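4.2 The see-through ones

I should own up to a bias before I get any further into this section. I like clear plastic containers, I've always liked them, and I went into the Halano kitchens fully expecting the people there to like them too. Of the 102 households that kept a storage diary for us, most own at least one translucent tub or bin, so I figured the diaries would be full of people telling me how handy it is to see what you've got. Some were! But a lot of the entries (we ended up with 514 that mention a container of any sort) were grumbles, and the grumbles turned out to be the better reading.

The complaint that came up most was about frosting. We lumped "clear" and "frosted" together on the first version of the diary form, which was my doing, and Pichit Wongsuwan had to talk me into splitting them after the pilot. He was right. People treat them as two different objects. A clear tub gets left without a label and goes on the open shelf. A frosted one sits somewhere in between: you can tell whether it's mostly full or mostly empty, and you can usually guess at the color of what's in it, but rice and sugar look the same through it, and so do flour and powdered milk. One woman wrote that she had made a very salty pudding. Her next entry is about masking tape.

Then there's the matter of where the thing stands. I hadn't given the surface a thought until I started going through the kitchens with the pale countertops, and there are plenty of those in Halano, where a whole run of apartments got the same fittings. Put a frosted, bluish-white container on a dark counter and you see it from the doorway. Put it down on an off-white surface and mostly what you notice is the shine along the rim. Several people told us they'd bumped into theirs while reaching for something else, and one man keeps a red rubber band around his so he doesn't knock it with his elbow. I tried this at home with a bin of my own and a white tabletop, under the ceiling light in the evening, and yes, I found the edge mainly by the highlights. By daylight I had less trouble, though my window faces a wall and I wouldn't lean on that too hard.

Shape matters as well, and here the diaries are more cheerful. Soft, rounded corners were popular with anybody who does the washing up. Square corners collect crumbs and a gray paste that nobody wanted to describe in detail (thank you). The trade-off is packing. Round off the corners and you lose a bit of shelf every time you stand two side by side, and you lose a bit of the inside too. Chi-keung Tsao did the tipping-out for this part, filling the Sukotska tubs with dry lentils until they were level and weighing what came out. The two shapes we compared are sold as the same size, and the rounded one held 700 grams against a good deal more in the square one. I'd have guessed the gap was smaller. He repeated it, a little wearily, and got the same.

Big containers have their own story. Small tubs get one job and keep it, so the tea tub is the tea tub for years. The large ones wander. Over the diary period, 23 households moved their biggest container from one room to another, and the job changed with the room: bread, then onions, then the good tablecloth, then onions again. I love these entries. They make a mess of our coding scheme, which assumed every container had a main use, and in the end we added a category called "whatever" and stopped arguing about it. We do think the frosted plastic has something to do with it. You can put something untidy in there and it blurs enough to pass as tidy, while you still know that something is in there. Two people said almost exactly that, in different words, and I've done it myself with phone chargers.

Figure 3 goes with the points about surface and corners. The counts by room are in the next section, with the tables from the Tomić visits.

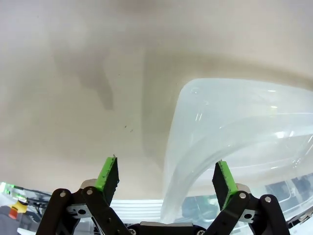 Komgate, June

Figure 3. Large container in frosted, pale bluish-white plastic against a smooth off-white surface. The corners are softly rounded, and the brightest parts are the reflections on the rim and sides.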